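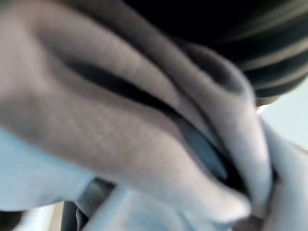
Section 5 of this manual sets out how room attendants and the Tilto unit share the handling of clothing left in guest rooms. It applies to all staff at Stestier properties where the unit is in service. Items are often of mixed fabric and colour, and a grey knit may be bunched up against something striped and something pale blue. The attendant remains responsible for deciding which items are handled and where they are placed.

Search this manual Enter keyword Go

5.1 Before starting

1. Confirm that the guest has authorised clothing service.
2. Empty all pockets and place the contents in a labelled tray.
3. Make the bed and clear the top of the duvet.
4. Set the mode switch to Clothing and press Start.

CAUTION: Do not reach between the grippers while the status light is green. Press Pause and wait for both arms to stop.

5.2 During handling 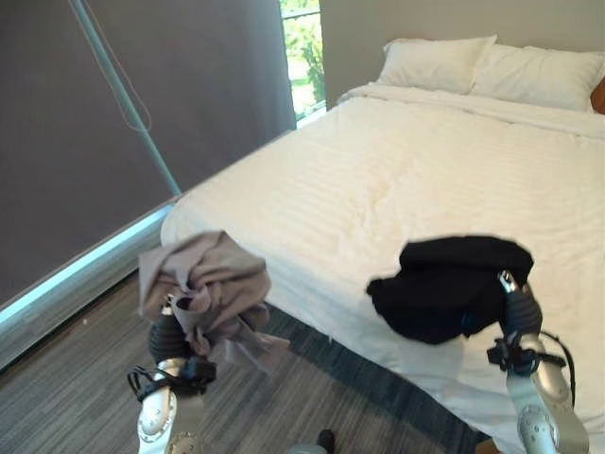 5. Stand on the opposite side of the bed from the unit, with the Pause control in hand.
6. Check that garments do not drag on the carpet. If one does, press Pause and lift it clear by hand.
7. Refold any item the unit has left uneven - this remains an attendant task.

NOTE: The unit can carry up to 500 g in each gripper. Coats and wet items must be moved by hand.

5.3 Changes to duties

Attendants are no longer required to carry clothing between rooms and the linen store. The time released is assigned to inspection and to guest requests, and rosters will be adjusted from December. No attendant will be assigned more than one unit per shift.

Staff must complete the Udutex training module before working with the unit. Questions about duties should be directed to Toàn Văn, Housekeeping Operations. Faults are to be reported to Đức Võ on extension 326, with the room number and the code shown on the display.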